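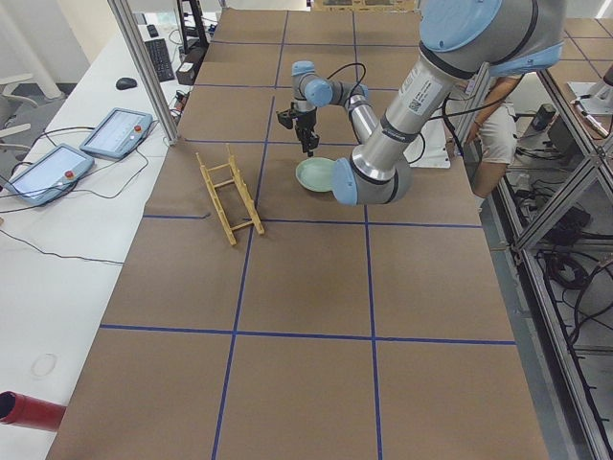 Bowl and dish rack within reach of the arm at Arnomell, in Mirdale. Much of the team's work this spring went into the milliseconds between the camera and the planner.

# The Planner That Learned to Wait

May 21, 2019

In March, the robot software at Arnomell began to miss. It did not miss by much. The gripper would go down beside a bowl, close on air a finger's width from the rim, and come back up with full confidence. The log said that the grasp was planned correctly. The camera calibration was checked and it was correct too. When somebody ran the same grasp again by hand, step by step, the robot picked up the bowl.

"This is the worst kind of error," Marisol Nava told me. "You look at it and it goes away."

Nava leads the planning software at Arnomell, a small company in Mirdale that writes control programs for robot arms. It does not build arms and has no wish to. Its main product is a planner called Hawthorne, which receives a picture of the world from the perception software and decides how the arm should move through it. I spent several days with the team to understand how a program like this is made, and I had expected to hear a lot about learning and intelligence. Mostly I heard about clocks.

## Forty-two milliseconds

To explain the problem in March, Nava drew two lines on a sheet of paper. The first line was the camera. Each image has a time written on it, which should be the time when the image was taken. The second line was the arm. It reports the angles of its joints many times each second, and every report has a time also. To know where an object stands in the room, the software must take one image and ask: where was the arm at this moment? For a camera which is fixed to the wall the question is not so important. For a camera which rides on the wrist it is everything.

The time written on the wrist images was wrong. A new version of the camera driver had started to put the stamp on the image when it arrived in the computer and no longer when the sensor took it. The difference was 42 milliseconds.

If the arm stands still, 42 milliseconds changes nothing. If the arm is moving while it looks, the program believes that the camera was already farther along its path, and it puts the bowl in the wrong place. This is why the error disappeared each time a person tested it by hand. A careful person stops the arm before looking.

The repair took one afternoon. To find it took the team most of the month, and Nava is still a little angry about that. She had suspected the grasp planner, then the hand-eye calibration, then the mesh of the bowl. "I rewrote a part of Hawthorne that was perfectly good," she said. "It is slightly better now, so I tell myself it was not for nothing."

## A tool for looking backward

The person who found the wrong stamp was Rajkumari Negi, and she found it with a program she had written for a different reason. It is called Flirley. It is a replay tool: it reads the recording of a run and plays all the streams side by side, the images and the joint angles and the plans, on one common time line. Other tools do this too. What Negi wanted was the possibility to take one stream and slide it against the others with the mouse, and see at once what would change.

She made it because she was tired of arguments. Before Flirley, a failed run was discussed by three or four people who each had a different window open, and each was sure that the fault was in another person's module. The perception people looked at images. The control people looked at curves. Nobody looked at both at the same instant of the recording.

With Flirley, Negi took a failed grasp and moved the wrist images slowly to the left. The outline of the bowl, which the program draws over the image, had been sitting beside the real bowl. At a certain point it slid over it and fitted. She read the number in the corner of the window and wrote it in the team's chat with no comment.

I asked to see the tool in use, and she opened a run and let me move the slider. It is a strange pleasure. A small push, and the outlines leave their objects and float over the table; a small push back, and they return.

## What the planner does not know

A person who visits a robot lab looks at the objects. The software spends much of its day with the places between them. When an arm travels from one item to the next, a wrist camera delivers frame after frame of tabletop, tape and shadow, and the perception program must say something about each of them.
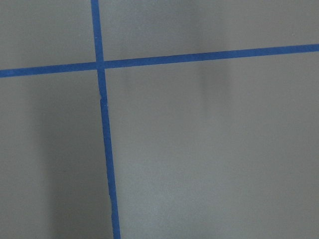
For a long time, what it said was too simple. It gave a list of objects, and when the list was empty, Hawthorne understood that the space was free. But an empty list can have more than one meaning. It can mean that the program looked well and found only table. It can also mean that the image was blurred, or that a dark area was too uncertain to judge, or that the detector had simply not finished its work on this frame.

After the trouble in March, Nava and Negi decided to separate these cases. The perception side now sends a map with three kinds of cell: free, occupied, and unknown. An unknown cell is treated by the planner as a place where the arm may look but may not go. It is an old idea in mobile robots, and Negi was firm that I should not write that they invented it. The work was in the details. How long does a free cell stay free when no camera has seen it again? How blurred may an image be? If a soft shadow lies across the surface, should the program trust what it sees there?

Shadows caused a long discussion. An early version of the map marked each dark patch as unknown, and the arm became terribly shy. It would stop before its own shadow, move aside for a better view, carry the shadow along with it, and stop again. Negi has kept the recording and shows it to new colleagues. The present version compares the patch with several frames from different positions. When the surface pattern continues through the dark part without a jump, the cell is accepted as free. A tape line which runs straight from light into shade is very helpful for this, and a plain surface gives much less to hold on to.

## Permission to wait

The change which Nava likes best is also the smallest. Hawthorne used to answer every request with a plan or a failure. Now it can give a third answer, which is to wait. If the newest image is older than a limit, or if the clocks of two streams disagree, the planner holds the arm where it is and asks for fresh data.

There was resistance. Customers count seconds, and an arm that stands still looks broken. The first version waited far too often, and one engineer complained that he could drink a coffee between two grasps. Nava went through the reasons for the pauses one after another. Many came from a log writer that blocked the network each time it saved a file. It had done so for more than a year. Without the waiting it had not been visible, as the planner had simply used old data and usually been lucky.

The team now tests each change against 3,000 recorded runs, which are replayed during the night with no arm involved. A part of them is damaged on purpose: frames are dropped, stamps are shifted, a stream is stopped in the middle. The planner passes when it refuses to move on bad data and moves without delay on good data. On the first night with this system, 248 runs failed. Negi printed the list and hung it next to her desk, and for some weeks people came by with a pen and crossed out lines.

Recordings have their limit, of course. A replay cannot show what happens after a different decision, as the world in the file goes on in the old way. If Hawthorne chooses another path at the second second, everything after it is only half useful. For this reason every change still ends at a table with an arm, a bowl or a rack, and somebody standing close to watch.

Such sessions are slow. There is a list of starting positions, and objects are put at awkward angles or laid on their side. A dish rack is a favorite, Nava says, for it is mostly holes. A depth camera sees the rungs in one frame and loses them in the next, and a planner that takes a missing rung for free space will learn about it quickly. With the three-part map, the spaces between the rungs often come back as unknown, and the arm goes over the rack in a wide curve. It looks overcareful. Nava would like the curve to be tighter before summer.

Negi has another item on her own list. Flirley can show that two streams disagree, but a person must still move the slider. She wants the program to find the shift alone and to raise a warning on the first bad run of the day. A draft of this exists. It gives good results when the arm moves a lot and very poor ones when it hardly moves, for the same reason that the hand tests in March showed nothing. She was working on it when I left, with one recording open in two windows and the second one shifted by 42 milliseconds.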